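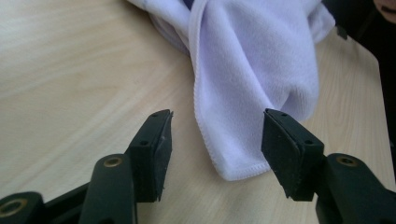

Figure 1. The hand-held gripper approaching a hemmed corner of a bunched towel, from the tool's own camera.

Teaching by Showing: Notes for Session 7
Hinport Workshop Course, Unit 3
February 13, 2020

Please read these before you come to the bench. They are longer than I meant them to be, but every year the same handful of questions comes up while people are standing there with a towel in one hand, and it is much nicer to have thought about them sitting down with a cup of coffee.

Where we are in the course

Last time we drove the arm by remote control, and most of you found out how tiring that is. You watched a screen, you moved a handle, the arm followed a moment later, and picking up one sponge felt like threading a needle in mittens. Remote control has a great deal going for it all the same. Every motion you record is a motion the arm can really make, and the joint readings come along for free. We will go back to it in the unit on assembly, where that matters a lot.

This session we leave the arm parked and carry the gripper ourselves. You hold the tool, squeeze to close the fingers, and do the job at something close to your normal pace. The camera rides on the tool, so what gets recorded is the view the robot will have later on, with the two fingertips coming up from the bottom and the cloth beyond them. I find people relax almost at once when they pick it up (you can feel the cloth tug back a little through the handle!) and the demonstrations are better for it.

Why a towel

A block is the same block wherever you set it down. A towel has a new shape every time you drop it, and half of it is hidden under the other half. Look at Figure 1 again with that in mind. Most of the cloth is a soft heap of rounded folds, and there isn't much in the heap to tell you which way is up. The useful part is the bit hanging down toward the fingers, where you can make out a rounded corner and the stitched hem along its lower edge. Notice too the shadow under that fold, where the fabric lifts slightly off the table. A small gap like that is a gift. One fingertip can go under, the other comes over, and you have a corner without bulldozing the whole pile.

When you look for a place to grab, then, look for hem first, shadow second. If you can't find either, pinch the top of the heap, lift it a hand's width, and let it fall. That counts as part of the task and should be recorded along with everything else. A robot that has never seen a person start over will not know that starting over is allowed.

Holding the tool

Keep your wrist loose and your elbow away from your ribs. Come in low, with the fingers open and the gap between the pads lined up on the corner you want. Try to keep that corner in view between the pads as long as you can, and if your approach hides it, back off and come around from another side. The most common fault I see is a lovely quick swoop from above that covers the very thing we wanted to look at.

Close gently. The Lomier pads we fit in this room grip terry and microfiber well enough that a light squeeze will do, and a hard one drags in cloth from the layer beneath. Then pause for a breath before you lift. The pause gives us a clear moment in the recording where the fingers are closed and nothing else is happening, and you will be grateful for it when you label your own data.

Your free hand may reset the towel between tries. During a try, please keep it back from the table.

What to record

Each pair makes 16 demonstrations, trading places halfway. Start each one from a freshly dropped towel, and resist the urge to arrange it nicely. End with the corner held clear of the table and still. Keep the fumbled ones, marked as fumbled in the log sheet, and write a few words about what went wrong while you still remember.

Lighting changes things more than you would expect, especially with pale cloth on a pale tabletop, where the edge of a fold can nearly melt into the wood. Do half your tries with the blinds open and half with them closed.

Reading and homework

Read the Londis handout through page 23, skipping the section on force sensing unless you're curious. The Brzozowska notes on cloth handling are on the course shelf, and the chapter on finding edges is a pleasure.

Then pick one of your fumbled tries and write a page on it. Where did the fingers go, what could the camera see at that moment, and what would you have needed to see to do better? Bring it to Session 8, along with your log sheet.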